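Pottery evenings find a new home at the old Havow dairy

October 6, 2020

Anyone who has walked past the old dairy building in Havow of an evening lately will have noticed the lights on again, and perhaps heard a bit of laughter through the side door. The Jonimby pottery classes, which lost their room in the spring when the community hall closed its doors, have moved in, and by all accounts they are settling very nicely indeed.

The classes are run by Harish Nambiar, who will be a familiar face to many readers from his stall at the summer market, where he has sold his mugs and bowls (and, one memorable year, an enormous number of egg cups) for as long as most of us can remember. He began teaching in his own garage on Tapsell Lane, with one wheel, a second-hand kiln and a paraffin heater that his wife disliked intensely, and moved to the hall when the garage could no longer hold everybody who wanted to come.

"I did think in April that we might be finished," he told us over a cup of tea in the yard, at a sensible distance. "I had clay going hard in the shed and a list of people ringing up to ask when we'd start again, and I didn't know what to say to any of them. Then the Varico people rang me up, and I had to sit down on the stairs."

Varico, the family building firm that bought the dairy two winters ago, has let the classes have the ground floor for 3 years at a rent that Harish describes as very kind. The firm also put in a deep sink and mended the roof over the back room, where the kiln now lives. The rest of the money came from the town itself. A collection over the summer raised £3,000, a good deal of it in coins, and one former pupil who now lives in Canada sent a cheque along with a photograph of the lopsided jug she made in her first term and still uses for gravy.
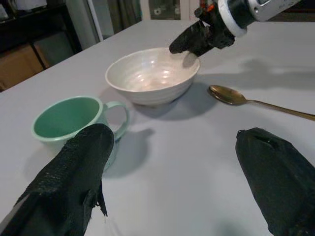 The new room is a good deal larger than the old one, and it has the long windows down one side that the dairy always had, so there is proper daylight for the afternoon groups. Numbers are being kept small for the time being. Pupils have a table each, the windows stay open (do bring a jumper), and everyone is asked to wear a mask when moving about and to bring their own apron and towel. Tools are washed between groups, and Harish has asked that people wait in the yard until the earlier class has come out.

There will be 2 courses to begin with. The beginners' course starts with pinch pots and simple slab dishes before anyone goes near a wheel, a rule which Harish has always stuck to and which generations of impatient teenagers have tried to talk him out of. The second is for those who have thrown before and would like to get to grips with glazing, and in particular with the way one and the same glaze can come out quite differently depending on how thickly it is put on and where the pot has stood in the kiln. He can talk about this for a very long time, and if you have the chance to let him, it is well worth it.

A place on either course costs £35, with clay and firing included. Those who were part of the way through a course when the hall closed can finish it without paying again, and should have had a letter by now. If yours hasn't arrived, please put a note through the door of the dairy with your name and telephone number, as the old answering machine at the hall is no longer being listened to.

There are also a great many finished pieces from last winter still waiting to be collected. They have been wrapped in newspaper and put on the shelves by the entrance, labelled where a name could be made out on the bottom. Several could not be matched to anybody, among them a fruit dish with leaves pressed into it and a very handsome butter dish without its lid. Anything that hasn't been claimed by the end of January will be sold, with the proceeds going towards new kiln shelves.

The Saturday-morning children's group, which so many families have asked after, will have to wait until the new year, when Harish hopes to be able to manage it safely. In the meantime he is making up bags of air-drying clay for children to use at home, with a sheet of ideas in each, and these can be picked up from the dairy yard whenever the side door is open. Old newspapers and clean jam jars are always welcome, and may be left in the crate beside the step.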